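Minutes, July catch-up on the bags and the work corner – taken by me, Isla Rutherford, so please forgive the chattiness (I was also pouring the tea).

**Bags.** We spent most of the hour on the fabric pouches for the Brinotdale fair, and I have to say everybody loved the cream! Fliria can let us have 400 at the price they quoted in spring if we order before the month is out. The one worry was the handle – should it be longer? We went back and forth and settled on leaving it alone. Agreed, with one grumble.

**Paper on the table.** The grid paper stays. It makes lining things up so much easier, and a fresh roll from Lurnik costs us 57 dollars, delivery included.

**Tiles.** I brought up the thin pale line running down one of the tiles. Is it a crack or only a scratch? Opinions were split (loudly), so Negussie will be asked to come and look before we spend any money on it. The dark grout got a few compliments, which pleased me no end – I argued for it back when everyone wanted white.
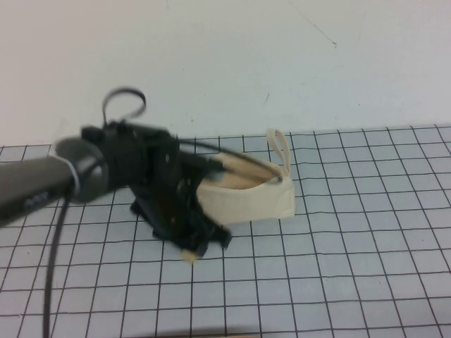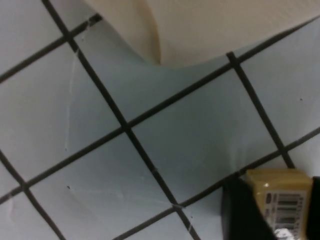

*Cream pouch on the grid paper (first photo); the pale tiles with the dark grout (second).*

**To do**
- Me: confirm the pouch order with Fliria, handles as they are
- Me again: call Negussie about the tile
- Everyone: bring back any sample pouches you took home, there are 4 missing

Next meeting is at 10, same place, and it's somebody else's turn to bring cookies.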